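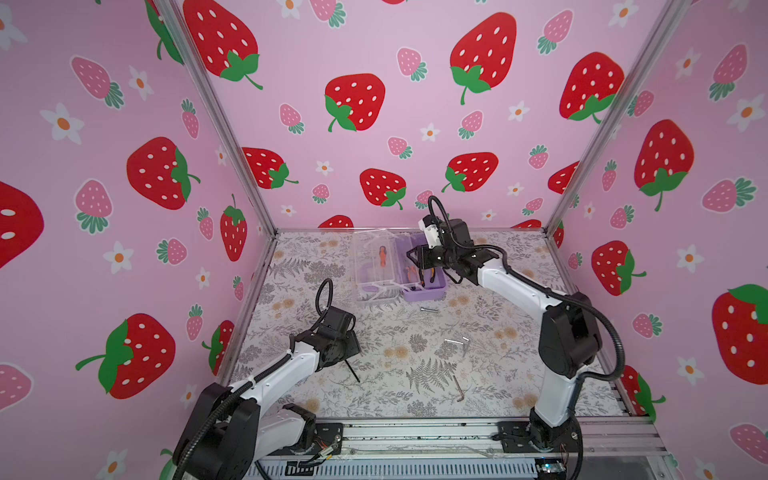 Can a person with no robotics background teach the Skovix two-arm kit a job by hand?

With a free weekend and a fair amount of patience, most people could. You hold a pair of small handles, the two arms copy whatever your hands do, and the software saves each try so that a policy can be trained on it later. The hard part is learning to move slowly.

Skovix two-arm kit, reviewed by Kendra Charbonneau

I should say up front that I came to this from sewing and furniture repair, so I was expecting to be charmed and then stuck, and I was a bit of both. The kit goes together with ordinary hex keys (have a second set handy, you'll want one at each end of the rail), and I spent a very happy evening on the cables before I plugged anything in.

My first job for it was putting small tools away: hex keys, screwdrivers, pliers, that sort of thing. Pliers are lovely to teach with. They're chunky, they sit still, and the gripper closes on a handle with no fuss. Pins are another story! They roll, they hide under the fingers, and for the first few days I chased them all over the table while my coffee went cold. 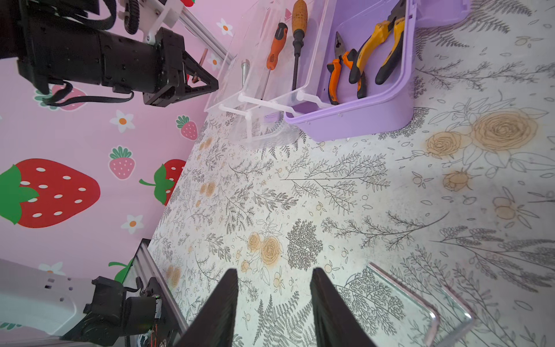 What helped more than anything was looking at the wrist views while I drove. I had been watching the table directly, from my chair, and lining things up by eye, and my tries were full of little stabs and corrections. Once I switched to the wrist view for the last inch or so, everything got calmer, and the recordings got shorter too.

The handles themselves are light and comfortable, though the left one on my set had a sticky trigger. Skovix sent a spring, which took me 3 minutes to fit. I do wish they had a wrist rest. After a long session I felt it all the way up to my elbow, and I've moved to stopping after every tenth try for a stretch and a look out the window.

Recording is handled by Flada, which comes with the kit. I have 723 tries saved now and threw out over 100 others, mostly from that first week, when I was still bumping one arm into the other. Deleting a bad one takes a single key. Finding it again the next day is much slower, so delete as you go.
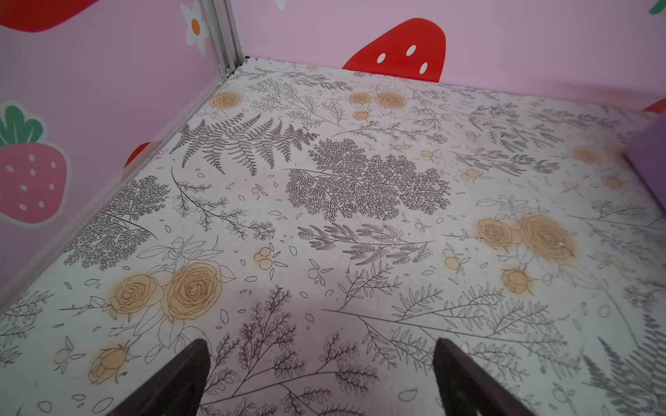 What I'd change

The reset between tries is all on you, and it gets dull. I'd love a chime when the arms are back home, so I could keep my eyes on the tools I'm setting out. The manual also skips right over how much to vary the starting spots, and I had to redo a whole batch with the pliers turned different ways.

Would I buy it again? Oh, yes, and I'd pick up a spare pair of finger pads in the same order.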